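Home | Trips | Towns | Food | Contact

Open Day at the Rostberg Works, Zerkomville

Jul 29, 2019

We drove over to Zerkomville for the open day at the Rostberg Works. The old enamel factory closed years ago and the buildings are now let to workshops, a college department and a few small firms. Most of them had their doors open.

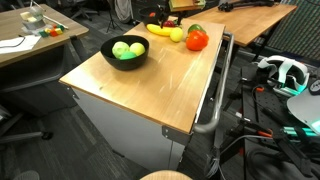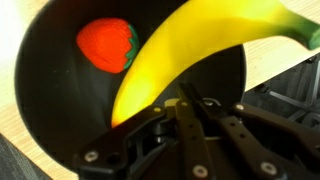

Entry was free but parking was $5, cash only. The lot by the river filled up before noon, and after that cars were sent to the school on the hill.

The kiln hall was the part I came for. It is a long brick building with the rails still in the floor. A guide said the kilns ran at about 2000 degrees and that 600 people worked there at the peak. The tour takes you past the dipping room and up an iron stair to the pattern store. The stair is steep and there is no elevator. Signs are in small print and the light is poor, so go with a guide if you can.

Lunch was at the Dhanial, a cafe in the former pay office. I had lentil soup and bread. The line was long but moved well.

The museum room had fewer pieces than I expected. The best case held blue coffee pots from the last years of production. The gift shop sells seconds, mostly mugs with chips under the rim. I bought two.

The last tour goes at 3. The next open day is in April.

Recent posts
Arkton by Train
The Canal Walk at Arkton
Zerkomville Market Hall
Where to Park in Zerkomville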